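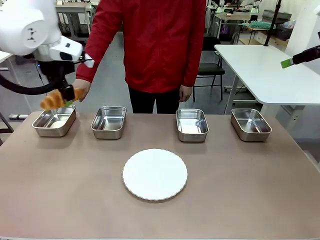
A croissant held above the table with metal trays, Rindovero.

Morning Bread Project, progress report to the Heitmann Fund
Prepared by Montserrat Pacheco, 2024-11-23

Dear colleagues,

With this report I inform you about the work of the project since the second payment was received. The project collects the unsold bread and pastry of bakeries in Rindovero and brings it to the breakfast rooms of schools the next morning.

Collection and delivery

In this period we delivered 2622 breakfast portions. The number of bakeries which give to us has grown to 16, and two of them are in the north district, where we had no partner before. The evening route is now longer than we had planned. The driver starts at the market square, goes up to the station and comes back by the river road, and when there is roadwork at the bridge he arrives late to the store. For this reason we have changed the closing hour of the store.

The schools have told us that plain bread is what they need most. Pastry is welcome, but it does not stay good for long and the kitchens prefer to have it only on some mornings. We have asked the bakeries to pack it separately — most of them do this already.
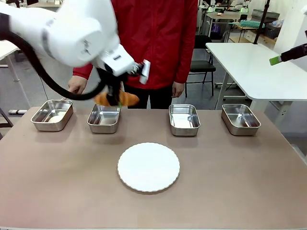 Croissant above one of the metal trays.

Store and equipment

The second refrigerator was bought from Skumon and is in use. The price was lower than in our budget by 129 euros, and with your permission we would like to spend this difference on lids for the boxes. The old boxes from the first year are partly broken and we can no longer stack them safely.

The shelves are still missing. The first offer was too expensive and the second firm did not answer our letters. I have now a written offer from Skitell and I will send it to you separately.

Families

We gave a short paper questionnaire to parents in four schools. Some 200 came back, and I am reading them now. Many parents write that the child eats better at school than at home, because there the others are eating too. A few parents ask if the bread can be given also before the holidays. At the moment we cannot promise this, as the schools are closed and we have no other place with a kitchen.

Difficulties

The contract for the van ends in February. The rental firm has not yet told us the new price. If it rises much, we must either make the route shorter or ask the bakeries in the centre to bring the bread themselves, and I have spoken about this with three of them. Two agreed. The third has no person free in the evening.

The account of expenses is attached, together with the receipts for fuel, which were missing in my last report — I apologise for this delay.

With kind regards,
Montserrat Pacheco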